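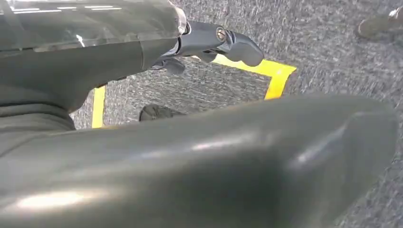 Yellow tape on gray carpet, my favorite color combo lately

2023-04-29

So I've become a floor tape person. I held out for ages, I really did! But our workspace at Wivville has this speckled gray carpet that swallows anything dark you put down on it, and most of what we put down is dark. I've stubbed my toe on the same black part more than once and apologized to it every time.

The fix was a roll of bright yellow tape and a slow Saturday. I laid out rectangles for the stuff that lives on the floor, and my one rule is that if it's inside the lines it's supposed to be there (if it's outside the lines, somebody was in a hurry, and it was probably me). The first rectangle came out as more of a parallelogram, so I pulled it up and started over with a tape measure, like a grown-up.

The long dark pieces are the easy ones. They're straight, they sit flat, and they line up nicely along an edge.

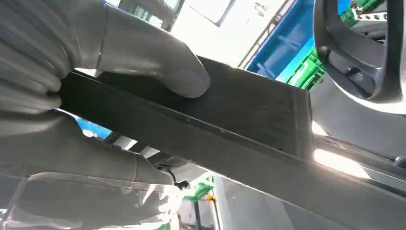
I did go back and forth on which way they should face. Short end toward the wall looks neater, but then you're reaching over everything to grab one, so I turned them sideways and I'm much happier. My knees are too.

What really threw me was the big molded panels. They've got cutouts all over, big ones and tiny ones, plus a wavy edge at one end, and there's just no tidy way to draw a box for that shape. I finally gave up on tracing and made the rectangle two inches bigger on every side. Wasteful, sure, but I can live with it.
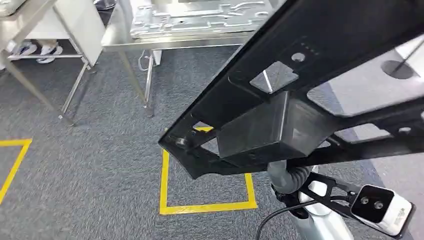
Does the tape leave gunk on the carpet when you pull it up?

Mine left a little where I'd really pressed down the corners, and it came off with warm water and an old rag. Go slow and pull it back low and flat. Next up is the shelf by the door, and I still have half a roll.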